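Weltville play library to open a second lending room in December

9 April 2019

The Weltville Play Library has confirmed that it will open a second lending room in the former reading annexe on Obeidat Street, following approval of the lease by the town council last week. The new room will allow families living on the east side of the town to borrow toys, games and play equipment without travelling to the main branch.

Pretend food and kitchen play sets will form a large part of the opening stock.

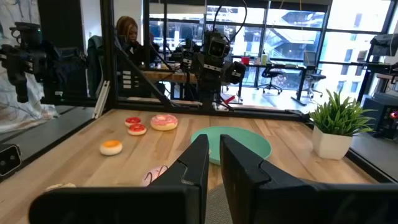
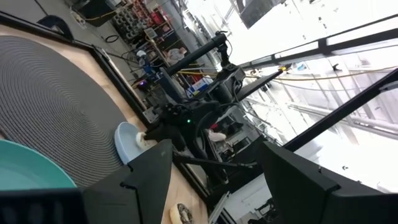
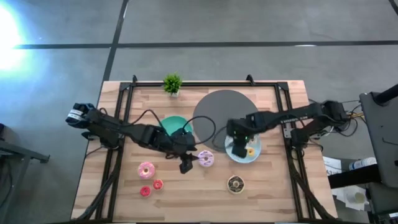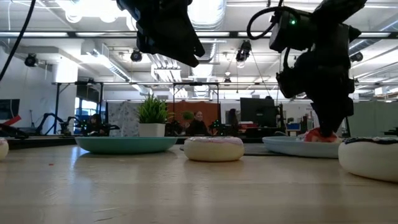
The library was founded to give households access to play materials at low cost and at present holds 2,000 items. Membership stands at 1,000 families, of whom 300 live closer to the Obeidat Street site than to the existing premises. A survey of members carried out over the winter found strong support for a second location, in particular from childminders and from parents who do not have the use of a car.

Under the terms of the lease, the library will occupy the ground floor of the annexe for five years. The council will remain responsible for the roof and outer walls, while the library will meet the cost of heating, lighting and cleaning. A step at the front entrance will be replaced by a ramp before the room is opened to the public, and the inner doors will be widened to admit double pushchairs.

Shelving and storage will be supplied by Tullo, which fitted out the main branch. The firm will also provide low browsing units so that younger children can look through the smaller sets with an adult. Items will be recorded on the Clolance lending system, already in use at the main branch, and members will be able to borrow from one room and return to the other. Existing membership cards will remain valid and need not be exchanged.

Loan periods will stay at three weeks for toys and games and one week for outdoor equipment. Each family may have up to six items on loan at any time. Sets with several parts are checked against a contents card when they are issued and again when they are returned, and members are asked to report missing pieces at the desk. No charge is made for a single lost piece, although a replacement fee may apply where a set can no longer be lent.

The first stock for the new room will consist of 174 sets, of which part will be transferred from the main branch and part bought new. Construction toys, puzzles and dressing-up clothes will be available from the first day. Ride-on toys will continue to be lent from the main branch only, as the annexe does not have enough covered storage.

Opening hours at the main branch will not change. The Obeidat Street room will open on two afternoons a week and on Saturday mornings, with the hours to be reviewed after six months. Registration for new members will be possible at either location, and applicants should bring proof of address.

Residents who wish to comment on the proposed hours may do so in writing or by using the form at the main branch desk. Donations of toys for the new room cannot be accepted until the building work has been completed.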